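2024-08-04

Up too early. Tallard arm still sulking, gripper zeroed 3 times before it held. Pads cleaned, Irkstead mount retightened, left the rest. Then the bin task with the wrist bands, so the arm has something to learn from. Hyun-seo Byun wants 20 good takes. Got 2 I'd trust.

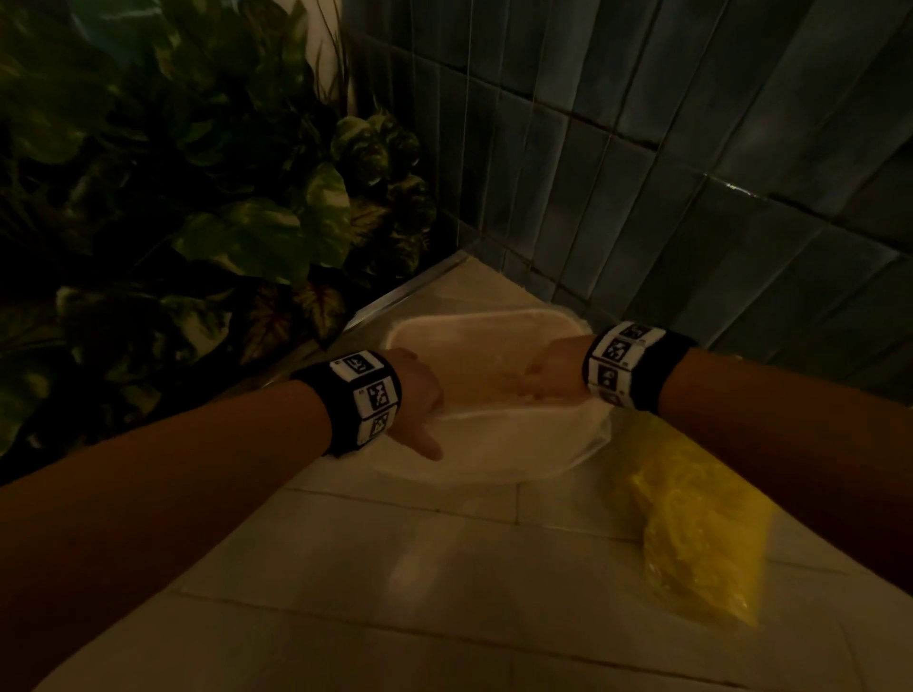 Both bands on, three tags showing on each. Counter corner, low light.

Tracker kept losing my right wrist - exposure too short I think. Put it up, better. Must write the setting on the lid of the box before I forget agian. Battery swap at lunch, ate standing up. 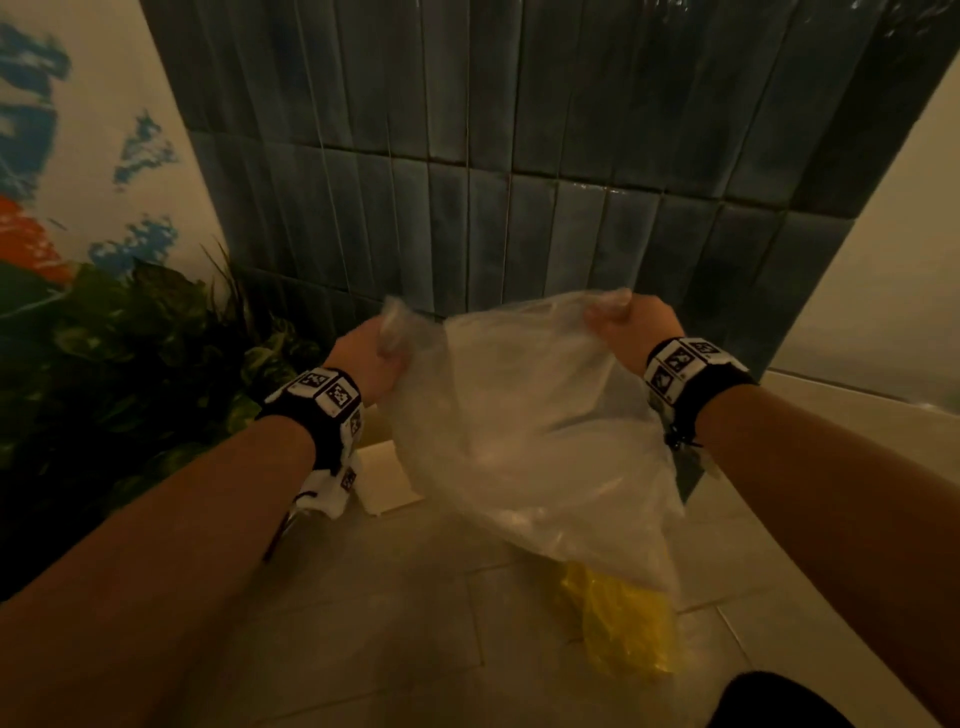 Cable routing is the next job. Had a proper harness drawn back in June and never made it, stupid. Left band has its thin dark cable just dangling under the wrist, off toward the lower left, and I don't want it in there when the arm copies me. Velcro? Also ask Hyun-seo if glossy tiles behind the hands bother the tracker, there are little white glints on a few tile edges. Maybe nothing.

Depth file was 900 frames short on one take. Disk full - my falt, old Villaseñor logs. Deleted.
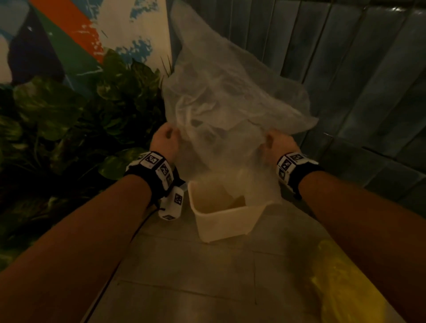

White bag at the bin, tag block hanging off the left band.

Tomorrow - harness, gripper again, ring Plasalix for the spare pads. Wrists itchy. Bed.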